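Tondenex Arm Kit, Set-up and Recording Guide

Section 6: Recording your first set of examples (the litter tray task)

By now both arms should be bolted down, powered and answering to the Rirusska recorder, and you will be itching to get going. Make yourself comfortable, have a read through the whole section once, and then come back to step 1. We have used the tray and scoop task for this section, as it is a lovely one to learn on and forgives a clumsy hand.

Wrist and side-by-side views, scoop task, curtains closed: 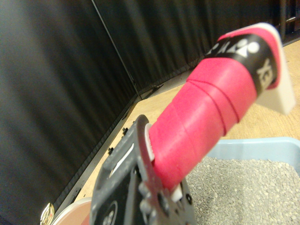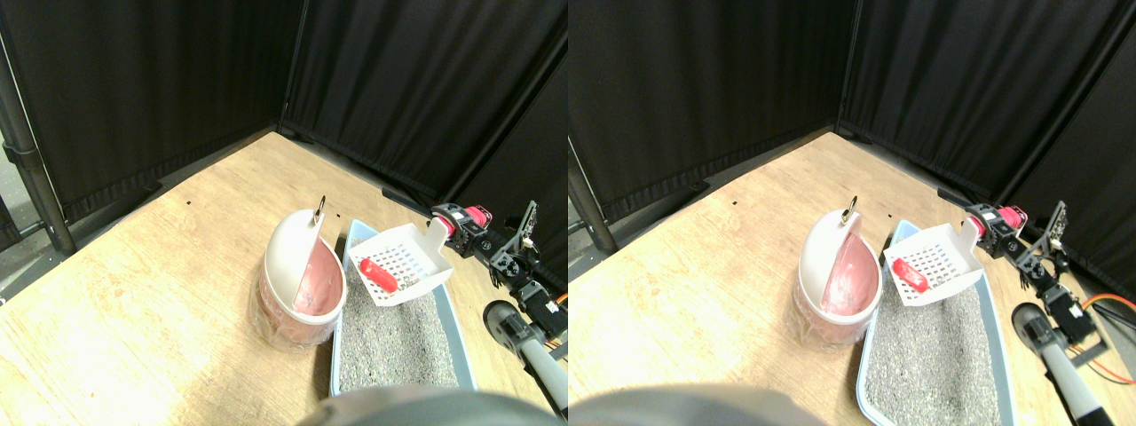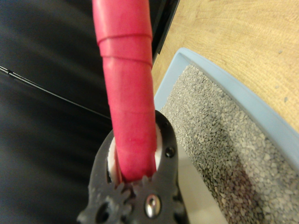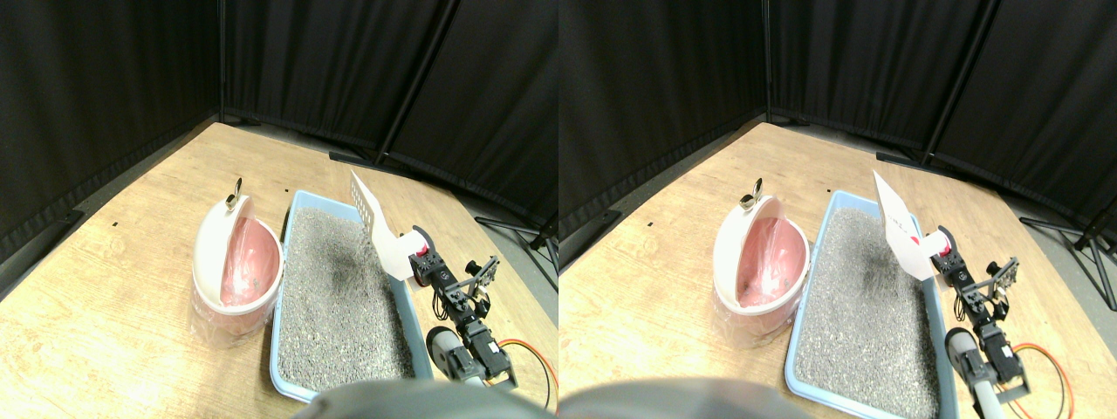

6.1 Before you start

1. Open the recorder and choose New set. Give it a plain name you will still understand in October. Ours was "tray-scoop-a", and we were very glad of the "a" later on.

2. Check that every camera shows a live picture and that the clock in the corner of each one is ticking along at the same pace. If one lags, close the recorder, unplug that camera, count to ten and plug it back in.

3. Set the episode limit to 114 seconds. It sounds generous, and it is, but beginners do like to pause and think, and a recording that stops halfway through a scoop is no use to anyone.

4. Type in the task sentence. Keep it short and keep it the same for the whole set: "Scoop the lump out of the litter and drop it in the bin" will do nicely.

Note: if you change the sentence partway through, the recorder treats the rest as a new task and you will have to join the two halves by hand (see 9.4, and put the kettle on first).

6.2 Recording an episode

5. Put the arms in the rest position and press the left pedal. Wait for the tone.

6. Take hold of the scoop by the wrapped part of its handle. Close the gripper gently until you feel the leader handle push back, then stop.

7. Scoop, lift, let the loose grains fall through, and tip the scoop over the bin. Go at the speed you would like the arm to go when it is working by itself, because it will copy your dawdling as faithfully as your good habits!

8. Return to rest and press the left pedal again to save. If you made a real mess of it, press the right pedal and the episode is thrown away.

Caution: small fumbles that you put right are worth keeping. Throw away only the episodes where the task was left unfinished or something was knocked out of reach.

Caution: keep your fingers away from the gripper teeth while the power light is green, even when the arm looks fast asleep.

9. Move the tray and the bin a little between episodes, a hand's width or so, and bury the lump somewhere fresh.

6.3 How many is enough?

The Agudelo trainer will start with fewer, but we saw steady scooping only once we had 654 saved episodes, and we carried on to 903 before moving to another task. Spread them over several sittings. Tired hands give jerky recordings, and 2 people taking turns makes for a kinder afternoon and a more varied set.

10. At the end of each sitting, press Check set. Any episode marked amber has a gap in one of its camera streams. Play it back before deciding whether to keep it.

11. Copy the set to your Grornska drive before you switch off the arms.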